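Dullby textile service

The Dullby textile service is a workplace laundry and garment-sorting operation run by Dular, a linen rental company. It handles workwear for hotels, clinics and food plants. The site is known in the trade mainly for its use of two-armed robots in basket handling, a task done by hand until the Camenel program began.

Background

Manual sorting at Dullby involved lifting filled baskets from the floor, tipping them and separating the contents by color and fabric. Each sorter handled up to 75 baskets per shift. Back and shoulder complaints were the main cause of lost time, and staff turnover was high.
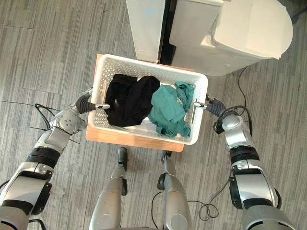

Under Camenel, lifting was the first step given to machines. Sorting by fabric stayed with employees for a further 11 months, as mixed loads of dark and light items were often misjudged.

Equipment

Each station has two jointed arms on a common body, with software supplied by the integrator Štěpánek. Depending on the task, an arm ends in a simple gripper or in a hand with separate fingers. Hands are used for soft goods and grippers for rigid containers — a division that operators may override.

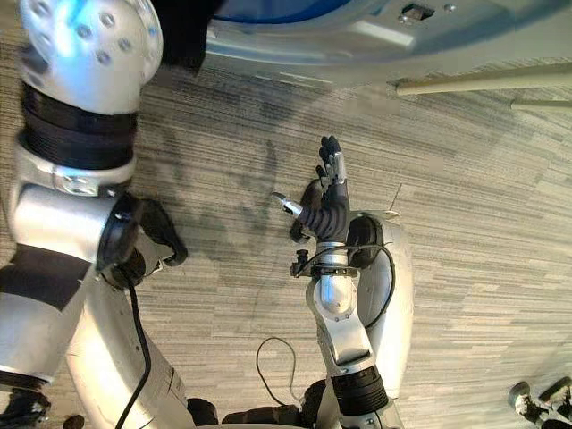 Effects on staff

The number of sorting posts fell, while 2 new job grades were created: station operator and cell technician. Operators load work, watch for dropped items and clear faults. Technicians inspect joints, cables and coverings. Training takes 11 days and is paid at the full rate. 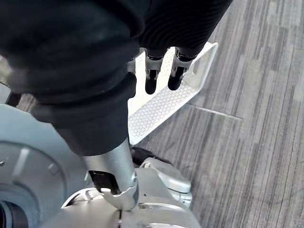
Maintenance now takes up a larger share of working hours than it did before automation. Lint is the usual concern, and technicians check moving parts at the start of each shift. Where an arm wears a fabric sleeve, the cuff gathers in folds above the fingers, and these folds are brushed out before the joints below are examined. Sleeves are replaced after 4000 hours of use.

Employee opinion is divided. Former sorters report less physical strain but describe the work as more solitary, and some object to the pace being set by the station. A revised agreement, in force since December, lets operators pause a station without giving a reason.

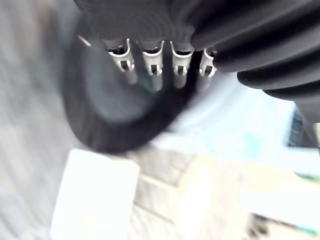 Metal clips along the lower edge of a ribbed black section.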